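Notes on the Gripper Comparison: Vilari and Brestier Fingers on Bevel Gears

Print this post | E-mail this post

Readers of this blog will recall that the spring was given over to suction cups, and that the results were poor on anything with teeth. The present post concerns the second stage of the work, in which two sets of parallel gripper fingers were compared on small metal bevel gears. The Vilari set is printed, tapered, and slotted along its length. The Brestier set is solid, with a rubber pad on each face. Both were run from the same Petridis controller, with the same closing speed and the same force limit, and neither was adjusted once testing had begun.

The bevel gear was selected on purpose. It offers no two flat sides to a gripper that approaches from the edge, and its teeth narrow toward the hub, so that a finger may settle into a valley or ride up on a ridge. A set of fingers that can manage this part without turning it should be able to manage most of what is found in a small gearbox. The gears were presented on a dark mat and on a white disk with a large hole in it, the disk serving as the stand-in for a housing plate.

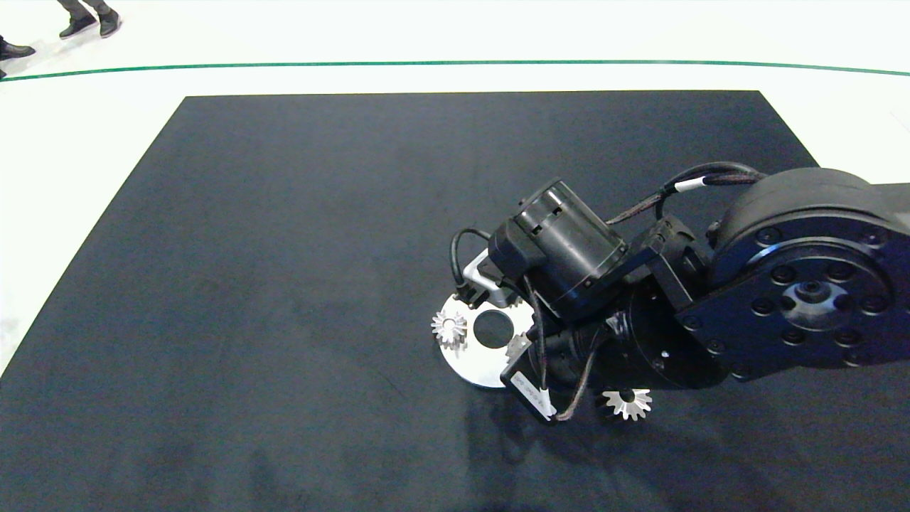
Each set of fingers was given 200 attempts, divided evenly between the mat and the disk. An attempt was recorded as a success only if the gear was lifted, carried, and put down without a second grasp. Partial lifts were recorded as failures. I am aware that this is a strict rule, and that other writers prefer to allow one retry, but a retry in a production cell costs time and I would like the figures to reflect that cost.

The mat caused more trouble than the gears did. The arm throws a soft shadow over the area where it is working, and the first version of the detection routine, which relied on a fixed threshold, was inclined to treat the darkest part of that shadow as an object. Changing the exposure on the wrist camera helped only a little. The white areas to the side were already washed out, and a longer exposure made them worse.

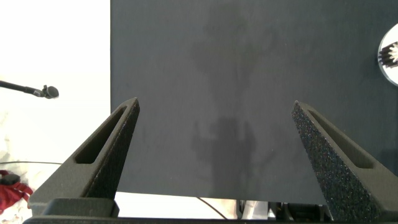 The routine was therefore replaced with the edge-based one from the Rurnumach package, which I had used in May for a sorting job and had set aside on account of its speed. It is slower per picture, but it is not troubled by gradual changes in tone, and a shadow has very few hard edges. After the change, false detections on the bare mat ceased to be a concern. I retained 646 wrist pictures from the whole exercise and ran both routines over them again at the end, with the same outcome.

A further word is due on the placing of the wrist camera. With the Vilari fingers wide open, the fingers rise from the lower corners of the picture and leave the middle free. The Brestier fingers are thicker, and they cover more of the lower corners than I would like. It is possible to mask them out in software, and this was done, but the masked area is lost for detection.
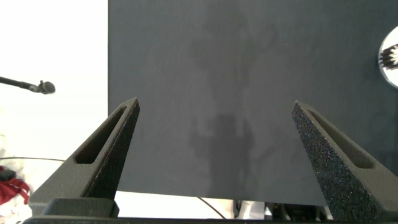
Wrist camera view, fingers open over the dark surface, with part of the white disk at the right.

The results on the mat were close. The two sets differed by a handful of attempts, and I would not advise any reader to choose between them on that basis. On the disk they were further apart. The Brestier pads gripped well when the gear was approached squarely, but when the approach was a few degrees off, the pad caught one tooth first and turned the gear before the other finger arrived. The Vilari fingers bend slightly at the slot, and this appears to give the second finger time to make contact. I have not measured the bending and offer the explanation with due caution.

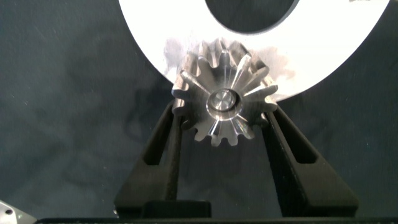
Grip height proved to be the setting that mattered most, and it is the one I would ask other users to examine before they alter the force limit. In the early attempts the fingers were sent to the widest part of the gear, in keeping with the usual advice for round parts. Moving the contact points slightly toward the base of the fingers' travel gave a steadier hold. With the tips on the two flanks of the gear, just below the level of the hub, the face of the gear and its bore remain in full view of the wrist camera, and the position of the bore can then be checked before the part is placed. The same check was difficult with the Brestier set, whose pads hid a portion of the rim.

On the matter of wear, there is little to report at present. The printed surface of the Vilari fingers is rough and shows no marks that I can attribute to the teeth. The Brestier pads had shallow cuts after 40 attempts and were replaced once. The replacement pads are inexpensive, but fitting them requires that the fingers be removed and the zero position set again on the Petridis controller - a tedious procedure, and one that the manual covers in a single sentence.

For the time being the Vilari fingers will remain on the arm. The next stage will repeat the disk trials with a smaller gear and a lower force limit, and the tables for both stages will be posted together when that work is complete.

Print this post | E-mail this post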